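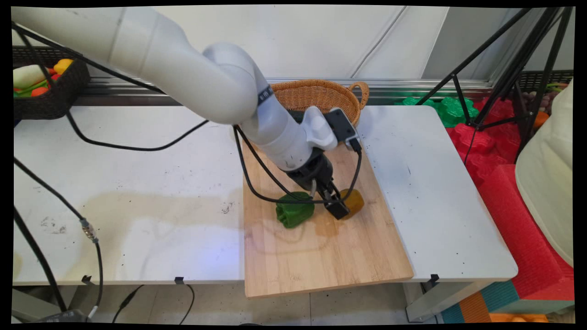

Parallel gripper keeps nudging toy peppers instead of picking them. New fingers, new gripper, or new camera mount?

Posted in Grippers and End Effectors by Taras Marchuk

I have a white arm, a black parallel gripper, a small camera on the wrist, and a bowl-full-of-plastic-vegetables problem. The job is to take peppers off a bamboo cutting board and put them in a wicker basket at the back of the board. A toddler could do it, and one has, while waiting for me to reboot the controller.

The stock fingers are straight, black and slick. On the carrot they're fine. On the peppers they come down, touch a shoulder, and the pepper leaves. When the green one and the yellow one are close together, one finger has to go into the gap between them, and then I usually get neither, or the yellow one by accident when I asked for the green one.

What I've tried so far:

Stock fingers, stock force: 209 attempts on the peppers, 51 dropped or never lifted.
Stock fingers, more force: the pepper squirts out sideways with more enthusiasm.
Closing slower: same result, later.

I have a budget for one thing this month. The candidates are a set of Fekero soft pads for the gripper I already own, a Guvitz three-finger gripper (used, from a guy who answers every message with "works good"), or moving the camera. It sits on a white plastic bracket off the side of the wrist, and in the last stretch before contact the near finger hides most of whatever I'm reaching for. My boss prefers the three-finger gripper, on the grounds that it has more fingers.

Has anyone compared these on lumpy things?

Wakana Sekiguchi

Pads first. They're the cheap option and they'll tell you whether you need the other two.

I ran a similar comparison last November with bell peppers, a leek and some awful little grapes. Hard fingers touch a pepper at two points. If those points aren't across from each other, the thing rotates and rolls away, and turning up the force only helps it leave. A soft pad gives you a patch. My drops on peppers went from "often" to 4 in a long afternoon, and two of those were me leaning on the table.

Before you spend anything, though:

Wipe the board. Bamboo is slippery to start with, and yours has a dark patch right below the peppers. I'd want to know what that is.

Check that the board doesn't rock. You've laid it across the seam between two tables, with the front edge hanging over. If one table is a hair higher, your pick height is wrong on half the board, and you'll blame the fingers for it. I blamed mine for two weeks. Put it all on one table, or shim it and clamp it.

Log misses by type. "Dropped or never lifted" is two different problems. Dropped is grip. Never lifted is where you put the fingers, and pads won't cure that.

On the camera, you can keep the bracket where it is if you stop asking it for an opinion at the last second. Take a picture from higher up while you can still see both peppers, pick the grasp, and go down blind. Turning the wrist so the fingers close across the narrow side of the pepper will also keep you out of that gap. Do watch the cable. A loop that hangs down around the gripper is fine until you add wrist rotation, and then it's a fishing line.

Spyros Panagiotou

get the three finger. we had one at Yurchenko and it picked up everything, including a sleeve

Savvas Kouris

I'll argue a little with Spyros, who is right about the sleeve. I tried a Guvitz next to a plain parallel gripper for a sorting job we called Oven (don't ask, it was warm in there). On single round objects away from everything else, the Guvitz won easily. On two objects side by side it was worse, and for a boring reason: three fingers need three empty places to land. Your peppers sitting together with room for one finger between them is about the worst thing you could show it.

It was also heavier, so we had to redo the payload settings and slow the arm down. After 2,000 cycles I put the parallel gripper back on and bought pads. The Guvitz is now holding a door open, and I'd say it works good.

If you do the pads, redo your finger width calibration afterward. They add thickness on both sides, and the controller will go on believing the fingers are skinny.

Comment from Taras Marchuk

Put a level on the board. The right table is lower. I'm not going to say by how much. Pads are ordered, and my boss would like to know if they come in a set of three.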